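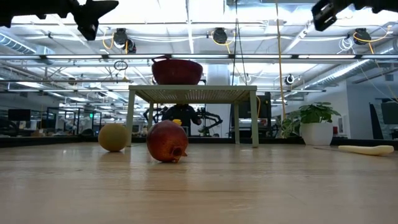 A pomegranate on the table at the Tarnness lab, grippers overhead, bowl on its stand behind.

Two-arm robot learns fruit sorting from 90 demos

10/04/2020 - Researchers at Tarnness say their two-armed setup, called Rovoda, can now move mixed fruit between table and bowl after training on just 90 human demonstrations. Earlier version needed 200.

The trick, according to project lead Valentin Vlad, is letting each arm learn alone first. Joint training comes after, and its short.

"We used to teach both arms everything at once," Vlad said. "Slow. And they kept getting in each other's way."

Results so far: 173 clean transfers before the team stopped the run, with 3 drops. Round fruit went best. Long shapes still a problem - the grip tends to slide toward one end.

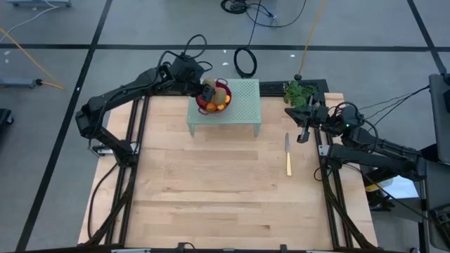

Left gripper at the red bowl, with citrus fruits, a kiwi and an apple inside.

Vlad's group started on the method in March, building on Rebelo, an older single-arm planner from the same lab. Code for the new one isn't out yet. A write-up is comming, no date given.

Next up are soft items and leafy greens, then tool use. Flallard, which makes packing lines, is paying for part of the work.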